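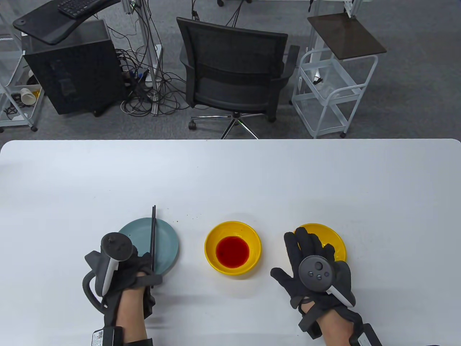 Grinus Workers' Association Questions Promised Gains From Table-Clearing Robots

FOSEVHAM, April. The staff association at Grinus, which runs canteens and dish rooms for office buildings, is asking the company to hold off on expanding its automation program until it shows what the first phase has done to people's jobs.

Grinus told employees last year that robots supplied by Tarano would take over "the dull part" of clearing and sorting dishes. So far the dull part has moved to a different room. Ten employees from the dish line now spend their shifts at a table with controllers strapped to their hands, handling bowls, plates and chopsticks so that the movements can be recorded and used to train the machines. Each is asked for 400 recordings a week. The target was announced on a Tuesday and took effect the next morning.

"I was told I'd be learning a new skill," said Maritza Correa, who worked the dish line before she was moved. "I pick up a plate and I put it down. I knew how to do that. What I'd like to know is what I'm doing when they have enough plates."

Grinus has not answered that question in writing. In a memo to staff, operations director Baldur Thoroddsen said the company "expects roles to evolve" and that no layoffs are planned "at this stage." The association notes that the same memo sets a goal of 1,000 trays cleared per day by machine at the Balaskas building, where people clear 800 now, and does not mention hiring anyone.

The association is not asking for the project to be canceled. Several members say they would be happy to give up scraping and stacking. It wants a written guarantee of hours, extra pay for recording work, regular breaks from wearing the equipment, and a say in who gets to keep and use the recordings.

"They may be right that this makes the job better," said association chair Zoi Kontogiannis. "We've seen the slides. We haven't seen a schedule or a pay scale."

A meeting with management has been requested before the end of the month.

Press contact: Christos Karamanlidis, Grinus Workers' Association, Fosevham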